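About Kaltari

Kaltari is a small company which collects examples for robots that learn. We started in one rented room with two tables and one robot. Today we are 17 people, and the tables are still the most important furniture we have.

Our customers train their own learning systems. For this they need many recordings of a task, made by a person who guides the arms of the robot from start to finish. One recording we call an episode. A good episode is short, the movement is calm, and the person does not change his mind in the middle.

We work on tasks with two arms, because we find that the coordination between left and right is where most systems are still weak. One arm holds or steadies, the other one does the fine work. Later the roles are exchanged, and we record again. The objects are ordinary: boards, boxes, cloths, kitchen things. The operator moves them a little between the episodes, so the system does not learn only one position.

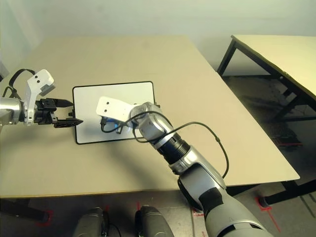 Both arms at the white board, left gripper open.

Our first bigger project was Sodeo, a set of tabletop tasks. It was finished in November and has 2,508 episodes in 18 tasks. Every episode was watched by a second person before it was accepted. We also keep the failed ones, with a note that tells what went wrong, and some customers ask for exactly these.

The second project, Ngau, is still growing. It is dedicated to flat objects, which are difficult to pick up and easy to push away by mistake. For Ngau we wrote our own labeling tool, Mimell. With it the operator marks the beginning and end of each step directly after the recording, while the memory is fresh.

New operators practice with us for 6 weeks before their episodes go into a delivery. They come from different professions: sewing, dental technics, warehouse work, music teaching. Experience with robots is welcome, but we do not demand it. Patient hands are more important to us.

If you would like to visit, please write to us through the contact form and tell us which task you have in mind. Mornings are for recording, so we receive guests after 2 p.m.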